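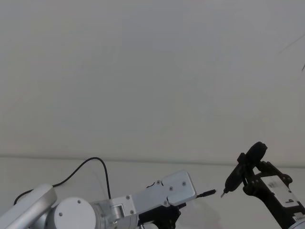

Two robot arms above a white tabletop. Photo: Dellness

FOR IMMEDIATE RELEASE

Dellness to bring Charvát rye bread back to Heltville stores

Drakimard loaf returns to the shelf, day-old bread program extended, Heltville bakery counter gets longer hours

HELTVILLE, Apr 26, 2024 - Dellness, the neighborhood grocery chain, today announced a new supply deal with Charvát Bakery that puts the Drakimard rye loaf back on sale in all 3 of its Heltville stores. Whole loaves and halves. Sliced on request at the counter, same as before.

The Drakimard went off the shelf in January when the old supply agreement ran out. Customers noticed. Comment cards at the Mill Street store were mostly about rye for several weeks, and a fair number of them were not polite.

"We heard you," said a Dellness spokesperson. "We lost a loaf people had been buying every week for years, and the one we put in its place was too soft and too sweet. People told us so at the register. We went back to Charvát and worked it out."

Under the new agreement Charvát will bake for Dellness six nights a week and deliver before the stores open. No bread delivery on the bakery's rest day, so the counter will carry rolls and packaged bread only that morning. Rye keeps well and most customers buy ahead anyway.

About the loaf

Drakimard is a dark sourdough rye with caraway, baked on the hearth, with a hard crust and a close, damp crumb. Charvát starts the dough the evening before and lets it sour overnight. The flour is rye and wheat. There is salt, water, caraway and nothing else in it. No added sugar, no coloring, no milk or eggs. It contains wheat and rye and is not suitable for anyone avoiding gluten.

The recipe has not changed. The shape has, slightly: loaves will now be a little longer and lower so they fit the slicer at the Depot Road store, which used to jam on the tall ones. Weight is the same.

The plain version without caraway will also be sold, in smaller numbers. Customers who want it should order ahead. Caraway loaves have a paper band in dark red, plain loaves in green. Please check the band before slicing, the counter cannot take back a sliced loaf.

"It is a slow bread," said a spokesperson for Charvát. "You can't hurry it and we don't want to. What we asked Dellness for was a steady order so we could plan our nights properly. A steady order means we can keep a full crew on and not send people home early. We got that."

Order size and ovens

The contract covers 2000 loaves a month to start, with room to go up in the fall if sales hold. Charvát has put a second deck oven back into use to meet the order. The oven was idle over the winter and has been relined. Racks and baskets are new. The delivery truck is not.

Dellness will pay on delivery and not on sale, so the bakery is not left holding the cost of bread that doesn't sell. The spokesperson for Dellness said this was the point that took longest to settle. "Small bakeries can't carry our risk for us. We got there in the end, it took a few meetings and a lot of coffe."

Longer counter hours

Bakery counters at all Heltville stores will stay open later in the evening, through the after-work rush. Slicing, special orders and pickup will be available the whole time. Up to now the slicer was shut down in mid-afternoon for cleaning and customers who came in after work got a whole loaf or no loaf. Cleaning now moves to closing time.

Dellness is taking on part-time counter staff to cover the evening hours. Applications at the service desk in any store. Training is paid. No baking experience needed but applicants should be comfortable with early or late shifts and be able to lift a full bread tray.

Day-old bread

The half-price day-old rack, tested at Mill Street over the winter, becomes permanent and goes into the other stores as well. Bread from the day before is bagged and marked before opening and put out near the entrance. First come, first served. No holds, no rain checks.

Whatever is left at closing goes to the Heltville food pantry, which picks up with its own van. The pantry has asked for whole loaves and not sliced, they keep longer in storage. Rye is especially welcome, according to Dellness, along with anything in a sealed bag. Cream cakes and filled pastries are not included and will still be thrown out at the end of the day under store policy.

Opening week offers

For the first 10 days of the new supply, Drakimard loaves will be 20 percent off, whole or half, caraway or plain. Limit of two per customer per visit. Discount comes off at the register, no coupon or card needed. Does not apply to special orders, day-old bread or wholesale accounts.

Tastings will be held at the counters in the mornings during the offer. Rye with butter, rye with radish and salt, and toasted rye with farmer cheese. Recipe sheets free at the counter while they last, including bread soup and a rye crumb topping for baked apples. The soup is a good use for the heel of the loaf.

Storing rye at home

Customers ask, so:

Keep it in paper or a cloth bag, cut side down on a board. Plastic makes the crust go leathery. The fridge dries it out. Better to freeze what you won't eat in a few days, in slices, with a bit of wax paper between them so they come apart. Toast from frozen. A loaf that has gone hard can be run quickly under the tap and put in a hot oven until the crust crisps up again. This works once.

Don't slice it warm. It will gum up the knife and the crumb will tear. The loaves Dellness sells are cooled before they leave the bakery.

Special orders

Orders for parties, churches, restaurants and school events can be placed at any bakery counter or by phone to the store. Two days' notice, please, longer before holidays. Large orders are picked up at the Depot Road loading door, not at the counter. Ring the bell. Deposits are required for large orders and are refunded if the order is canceled before the dough is mixed, which is the evening before baking.

Restaurants that had an account with Dellness last year do not need to reapply. There accounts are still open and the old terms apply.

Other changes in the bakery section

The soft sandwich rye that replaced Drakimard will be dropped once present stock is sold. White hearth bread, poppy rolls and salt sticks stay as they are. A seeded roll from Charvát is being looked at for the summer. No decision yet and no price.

Shelf labels will be reprinted in larger type with ingredients on the front. Several customers asked for this.

About Dellness

Dellness runs neighborhood grocery stores in and near Heltville. The stores carry fresh produce, meat, dairy and dry goods, with a bakery counter in every location.

About Charvát Bakery

Charvát Bakery makes hearth breads and rolls in Heltville for grocery stores, restaurants and its own front counter. The front counter stays open as usual, mornings only, and the Drakimard will still be sold there too.

Media contact

Dellness press office, Depot Road, Heltville. Loaves for photography can be collected from the press office on request, please say if you need them sliced.

- END -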